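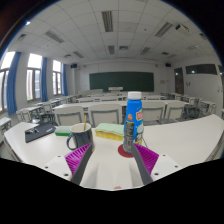 Nurnness 実演収集メモ。ハンドヘルドグリッパで教示した卓上タスクの続き。前回分は固定からツリーで読める。

ここまでの採用エピソードは802本。採用というのは、軌跡推定が最後まで途切れず、指の開閉ログと映像の時刻が合っているものだけを指す。撮った本数とは別に管理している。

環境は教室。机と椅子の列、黒板、カーテン、天井の格子。特徴点の供給源としては優秀で、白い卓面だけに寄ったときより自己位置が安定する。教室を選んだのは空いていたからだが、結果的に背景の情報量で助かっている。

対象は青いボトル。つるつるの包装で、上に向かって細くなる。首の近くを挟むと指先の当たりが浅くなるので、実演では下半分を狙う。この規則は作業者向けの手順書に一行で書いてある。「下半分、正面から、迷ったらやり直し」。

把持の指は柔らかいリブ構造。押すと物体の形に沿って変形するので、指令幅と物体の実寸は一致しない。学習側に渡すのは指令幅で、接触の深さは画像から読ませる。ここを混ぜると方策が「もう少し閉じる」を延々と出す。Trever の初期版で一度やった。

遠隔操作との比較もしておく。Xia(うちの遠隔操作系の呼び名)で同じ卓上を教示すると、接近の終端で速度がゼロ付近まで落ちる。操作者が奥行きに自信を持てず、止まって確認するため。手持ちだとこの停止がほぼ出ない。

停止が悪いとは言い切れない。停止区間を含むデータで学習すると、再生時にも同じ場所で止まるが、位置合わせの精度は少し上がった。逆に手持ちデータだけだと接近は滑らかで、当たり所がばらつく。混合比はまだ決めていない。

混合の際はサンプリング間隔を揃えること。Xia 側のログをそのまま足すと停止区間のフレームが多く、損失がそこに引っ張られる。現状は移動量で間引いている。時間で間引くと開閉の瞬間が落ちる。

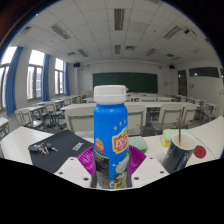 青いボトルの下半分を両指で挟んだところ。右手前に紺のマグ、その奥側にスポンジ。

接触の教示で見ているのは、左右の指がだいたい対称に当たっているかどうか。片側だけ先に触れるとボトルが押されて動き、方策は「押してから挟む」を覚える。軽い容器だとそれで成立してしまうぶん厄介で、中身のあるボトルに替えた途端に破綻する。

確認は目視で、閉じ始めから閉じ終わりまでをコマ送り。自動判定も書いたが、包装の反射で指の縁を取り違えることがあり、いまは目視の補助に格下げした。しきい値を詰める作業は Putard のリポジトリに残してあるので、興味があればそちらで。

周りの物について。マグ、スポンジ、緑のブロック、鍵の載った暗い色のケース類。対象以外を片付けた卓上だけで教示すると、方策は「卓上で一番高いもの」に向かう。ボトルはまさに一番高いので、評価では正解に見える。

切り分けは簡単で、対象より背の高い物を一つ足して再生すればいい。うちでは4種類の配置で確認している。配置を増やすより、ボトルとマグの左右を入れ替えるほうが効いた。

マグから上に棒が出ているのも地味に効く。細い縦線は指先の近くを通ると遮蔽が細かく切り替わり、深度推定が荒れる。抜いて撮ればきれいになるが、配備先の机はだいたいこういう状態なので残す方針。

広角の歪みは補正せずに入れている。補正すると周辺の画素が伸びて、指の根元の見え方が姿勢ごとに変わってしまう。歪んだままなら指とカメラの位置関係は常に同じ見え方になる。後から補正したい人のために内部パラメータは同梱する。

途中で指を付け替えた場合は、その時点でセッションを切る。取り付けの角度がわずかにずれるだけで、画像上の指先の位置が変わる。見た目では気づきにくい。開いた状態の一枚を最初に撮り、前のセッションと重ねて差を見るのが早い。

不採用の内訳。一番多いのは開始姿勢の抜け。グリッパを持ち上げる前に記録が始まっていて、先頭が卓面の接写になっている。直近の回では13本あった。先頭だけ切れば使えそうに見えるが、地図の初期化がそこで行われているので軌跡ごと捨てた。

次が持ち手の速度超過。慣れた人ほど速い。速いとブレで特徴点が飛び、復帰後に軌跡が段差になる。段差は平滑化で隠せるが、隠すと方策がその区間で変な加速を覚えるので平滑化は禁止にした。

作業者の交代も記録項目に入れた。同じ手順書でも、手首を先に回す人と近づいてから回す人がいる。どちらでも把持はできる。ただし両方を等量で混ぜると中間の動きが出て、指がボトルの肩に当たる。対策は接近方向でのラベル付け。条件として入れたら中間の動きは消えた。

必要本数についてよく聞かれるので書いておく。この把持だけなら300本以上あれば卓上の同じ区画では動き始める。区画の外に出すと足りない。足りない分を同じ置き場所の実演で埋めても改善しなかった。置き場所を変えて撮り直すのが先。

残件。ボトルを寝かせた状態の教示が未着手。立てた状態と同じ指の向きでは卓面に当たるので、手順書から書き直す必要がある。遠隔側は手首の可動域が先に尽きるため、当面は手持ちだけで進める。

Trever の次の学習は2月中に回す予定。混合比の比較と、左右入れ替え配置での再生結果をこのツリーに足す。

追記。開閉ログの時刻合わせは、記録の頭で指を二回素早く閉じる方式に統一した。映像側で閉じ終わりのコマを拾い、ログ側の最小幅と突き合わせる。以前の方式のセッションは別フォルダに分けてある。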